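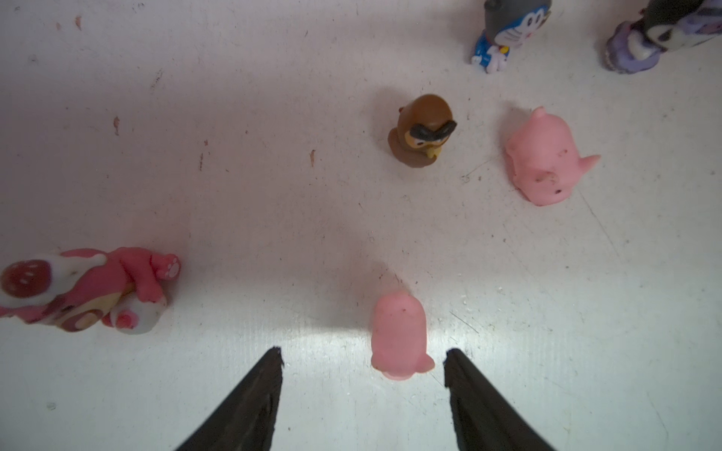

Minutes of the members' meeting, Stougaard Housing Association
Held in the common room, ground floor, 12 June 2025

Present: Temitope Tamuno (chair), Yetunde Usman, Jummai Isah, Nhyira Mensah (minutes)
Apologies: Ifeoma Haruna

1. Opening
Temitope opened the meeting at half past six and asked if everybody had received the papers. Jummai had received only the first page. A paper copy was given to her. The agenda was accepted with one addition, the bicycle cellar, which is item 6.

2. Minutes of the last meeting
The minutes were read and accepted with a correction. Under the item about the gutters it was written that Yetunde "agreed" to the offer from Fladel. She had asked for it to be compared with a second offer. The text is now changed.

3. Laundry room
Yetunde reported that the second washing machine has been repaired again by Fladel. The bill was 1,921 kroner including the visit. This is the third bill for the same machine and the discussion was quite long. Jummai thinks we should stop to pay for repairs and buy a new one. Temitope wished to wait until the autumn, when the loan for the roof is lower.

It was decided to wait, but if the machine stops again before the autumn, no further repair will be ordered without a decision from this group.

There were also two complaints about washing after ten in the evening. The notice on the door is in small letters and hangs behind the door when it is open. Nhyira will make a larger one and hang it above the powder shelf.

Action: Nhyira, new notice. Yetunde, prices of new machines.

4. Stairs and cleaning
The cleaning of the stairs is done by Asska under the same agreement as before. Entrance B has not been washed on the top floor for several weeks, according to the people who live there. Yetunde has written to the company and received the answer that the top floor was "not reachable". We do not know what is meant by this. It may be the shoe racks, which are not allowed on the landings in any case.

It was decided to send a letter to the flats on the top floor about the shoe racks first, and after that to write to Asska again. Jummai remarked that the letter should be friendly, as one of the flats has a new baby and a lot of things to find place for.

Action: Jummai, letter to the top floor. Yetunde, Asska.

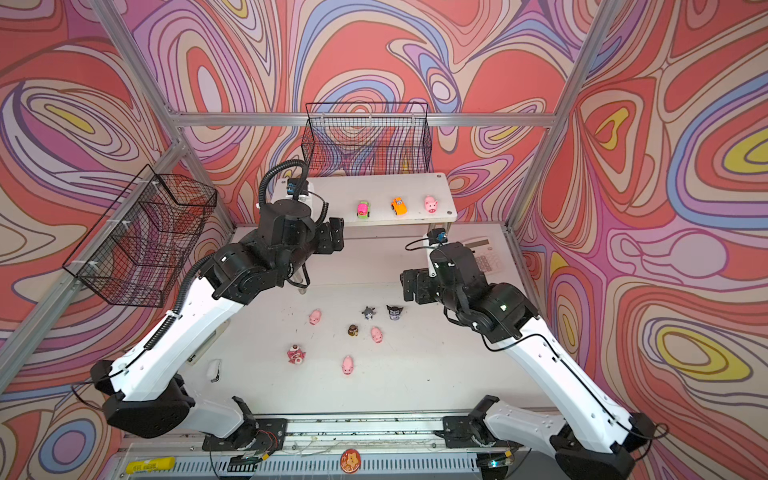 Photo: Nhyira Mensah

5. Courtyard and summer party
The party will be held in the courtyard at the end of June, as last year. There are 104 flats in the association and last year the food was finished too early, so this time people are asked to write on the list how many will come from each flat. The list hangs in entrance A.

The budget is 2,693 kroner. Jummai asked if this includes the rent of the tables. It does. Drinks are not included and everybody brings their own.

Temitope asked that the music is turned down at eleven, and that this is written on the invitation – last year it was only said aloud and not all the guests heard it. The grill must stand at the far end, away from the windows of the ground floor.

The bench beside the sandpit is loose in one leg. Temitope will look at it before the party. If it cannot be fixed it must be moved away.

Action: Temitope, bench and grill. Jummai, invitation.

6. Bicycle cellar
Many bicycles in the cellar have flat tyres and have clearly not been used for a long time. Nhyira suggested the same method as before: a paper strip is put on every bicycle, and the owner takes it off. Bicycles which still have the strip after two months are given away.

Yetunde was worried about people who are travelling in the summer. It was agreed to put on the strips now but not remove any bicycle until the end of September.

The lock on the cellar door is difficult to turn. Yetunde has asked Drirance for a price on a new cylinder and is waiting for the answer.

Action: Nhyira, strips. Yetunde, lock.

7. Other matters
Jummai has found a set of keys in the lift. They are kept in the office and can be collected during opening hours.

Ifeoma had sent a written question about the heating account. It is moved to the next meeting, so that she can be present.

8. Next meeting
The date will be sent out by Temitope after the holidays. The meeting was closed at ten minutes past eight.

Minutes written by Nhyira Mensah, accepted by the chair

Contact the office | © Stougaard Housing Association | Back to top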